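3.2 What people do with the last one

Office snacks are a small commons, and like most commons they come with rules that appear in no handbook. At the Teshome site in Skorville, packaged cookies are left on the break table each morning and are, officially, free to all 190 employees (Figure 2). Unofficially, there is a good deal of law. 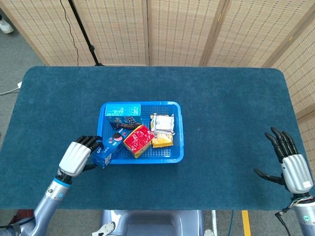

Figure 2. Shared snacks in a blue plastic basket on a cloth-covered table.

Yevdokiia Romaniuk told us in her second interview that taking one was fine, taking two was fine if you were on your way to see someone, and taking the box was "the sort of thing that follows you to your next job." She did not think she had ever been taught this. Asked what would happen if a new hire took the box, she said that everyone would be very nice about it, and that this would be the worst part.

Her account fits the survey. Of the 296 respondents across the two sites, most said there was no rule about shared food, and most of those same people then went on to state one. We had left a single line for comments. Several respondents continued onto the back of the page, and one attached a sheet.

The rules differ by site in ways we did not expect. In Skorville the main offense is volume. At the Planavberg office, where staff pay into a snack fund, the main offense is timing: eating before ten in the morning is held to show poor character, and eating after four is held to show that you were not invited to something. Planavberg staff were also far more willing to name offenders, and did so at length. We have removed the names, though anyone who works there will have no trouble putting them back.

Both sites agree about the last item. It is not to be taken. It may be halved, and the half may be halved, and we recorded one case in August in which a single shortbread finger lasted from lunch until the cleaners arrived. Respondents described this as politeness. Ostap Marchuk preferred the word "cowardice," and added that he had finished the shortbread himself on a later occasion and felt fine.

We had planned to treat these remarks as background to the main study of meeting attendance. They proved more consistent than the attendance data, which rests on a sign-in sheet that people sign for each other. Section 4 therefore takes up the rule of the last item in more detail, using the diary entries -- 400 in all, 100 of them from the Planavberg accounts team, who seem to have been waiting for someone to ask.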